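Home Helper, Part Time (Treluvow)

Posted: 2018-12-05
Reference: 2683
Location: Treluvow and Plostdale
Hours: 16 per week
Reports to: Noeline Rutherford

Eltden Home Services is hiring a part-time home helper for regular household visits in Treluvow, with one or two visits a week in Plostdale. We keep house for people who need a hand with it: older clients, families with a new baby, people home from surgery. We have been doing this since a small start in the Farouk Street building, and our office is still there on the second floor.

The job is ordinary housework. You will sweep and mop, vacuum, change beds, fold and put away clothes, wipe down kitchens and bathrooms, and put living rooms back in order. You will not be asked to do yard work, wash outside windows, or give any kind of medical care. If a client asks for those things, call the office and we will talk to them.

What a visit looks like

Most visits are 90 minutes. You will have a written list for each home, and the list is agreed with the client before you ever go there. Start with the floors picked up, then dust, then do the kitchen and bath, and leave the vacuum and mop for last. If you run out of time, finish the room you are in and write down what is left. The next helper reads that note, so please make it readable.

Laundry is on some lists and not on others. When it is, clothes go back in the drawers they came from. Ask if you don't know. Clients notice when the dish towels end up in with the pillowcases.

Floors and living rooms

Many of the homes on this route are older and have wood floors. They need a dry sweep with a soft broom or a dust mop, then a damp mop that has been wrung out well. Standing water gets into the seams between the boards. Pay attention to the strip of floor right next to large furniture, where crumbs and hair collect. Do not drag anything heavy across the boards. If something has to be moved, lift it with the client's permission, or leave it and work up to the edge.

Fabric furniture gets vacuumed with the brush attachment every other visit. Dark gray and black upholstery shows lint more than anything else, so keep a lint roller in your bag. We supply it. 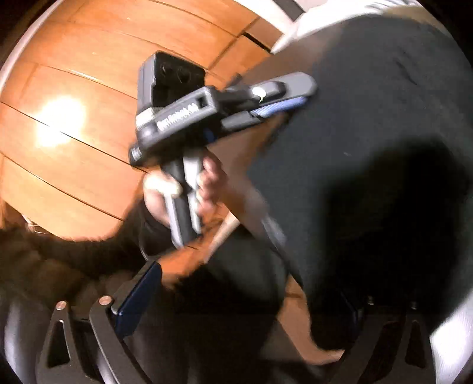 What we supply

You will be given a bag with cloths, a dust mop, a lint roller, gloves, floor cleaner and an all-purpose spray. Refills are at the Farouk Street office. Vacuums belong to the client unless the list says otherwise. Please don't bring your own cleaning products into a home, even if you like them better. Two of our clients have asthma and several have pets.

What we are looking for

You should be comfortable on your feet for the whole visit and able to kneel, bend and carry a full laundry basket up a flight of stairs. You need to be able to read a list in English and write a short note. Paid cleaning experience is useful but we will train someone who has only kept their own house. You need your own way of getting around. The 12 bus covers most of the Treluvow homes, but it does not run to Plostdale in the evening.

We run a background check on everyone we hire and we pay for it. We also ask for two references, and one of them should be somebody you have worked for.

Pay and schedule

Pay is hourly, with travel time between homes included. We will give you the current rate when we call to set up an interview. Visits are in the mornings and early afternoons. Your route is set a month ahead and stays mostly the same, though clients do cancel. If a client cancels the same day, you are paid for the visit.

Training is three visits alongside another helper, at full pay. After that you work alone, with a check-in from Noeline at the end of the first month. This position runs through September and we expect to renew it.

How to apply

Write a short letter saying which mornings you can work, what kind of cleaning you have done, and how you would get to Plostdale. Put the reference number at the top. A resume is fine but we don't require one. Bring or mail it to Noeline Rutherford, Eltden Home Services, Farouk Street, Treluvow. The mail slot is to the left of the street door. Applications stay open until the position is filled.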